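Pre-session checklist, two-arm screwdriver cell, Meltlow project
Revision for October, with my comments after each line

I've rewritten this after the last round because half the notes were living in my head (or on the back of a delivery slip). Go through it before you record anything. If a line fails, write down what you saw and don't start the session, even if it's only a small thing!

1. Emergency stop, both arms. PASS
Press it and make sure both arms go still. I do this twice, once with the arms parked and once mid-reach.

2. Gripper fingers. PASS, with comment
Scuffs are fine, loose bolts aren't. Wiggle each finger by hand with the power off. The Boonchu pads went on last month and I'm still not convinced by them, so please note any slipping.

3. Cables. PASS
Every loop needs enough slack for the arm to reach the far side of its range. Move it slowly by hand and watch the loop, not the gripper.

4. Floor. FAIL
Loose wires under the front edge of the table. I've asked for a tray and will keep asking. Mind your feet until then.

5. Tool grip. PASS
Upright, bit down, held by both fingers. If it leans, let go and start again, as a leaning grip teaches the model to lean too and you'll spend a week wondering why.

Wide views first, then two close ones with the screwdriver in the gripper.

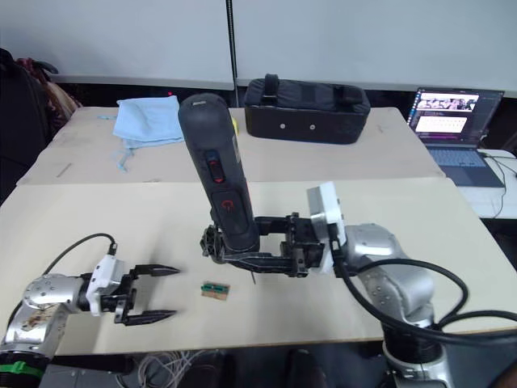
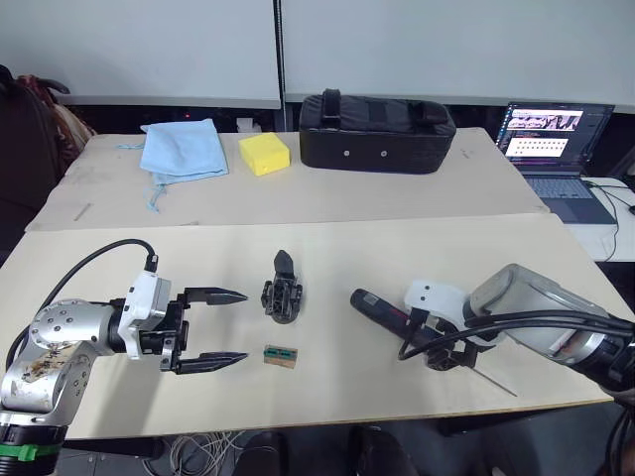
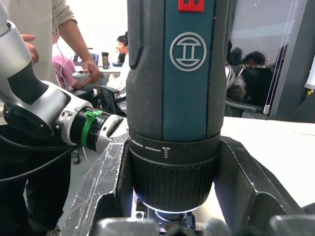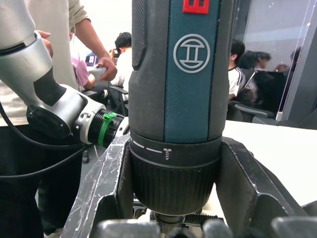

6. Hands near the arms. COMMENT
Guiding an arm by hand is part of the job, but only in hand-guide mode and only at the slow setting. Sleeves pushed up or buttoned, lanyards off. Say out loud when you're going in and when you're out again. It feels daft for the first morning and then you stop noticing.

7. Battery. PASS
Swap at 22 recordings whether it needs it or not. A tired battery turns the bit more slowly and the examples stop matching each other, which I found out the hard way with a whole afternoon of data.

8. Clock check. FAIL, then PASS
The head view and the wrist view were out of step at first. Restarting the Pritix recorder sorted it. Do a test clip, play it back and look for the moment the gripper closes in both.

9. Starting positions. PASS
Move the workpiece a little between goes, and turn it now and then. We had 11 in a row with it in exactly the same spot (my fault, I was on the phone) and I've thrown those out.

10. Failed tries. COMMENT
Keep them! Mark them as failed and carry on. Drops, misses, a bit that won't seat, it's all useful so long as the label is right. What I can't use is a failed try marked as good.

11. Disk space. PASS
Check before lunch as well as first thing. Target for this batch is 900 good examples, and Meller want the lot copied to the second drive before anybody clears the first.

Still open: item 4, and the finger pads if they slip again.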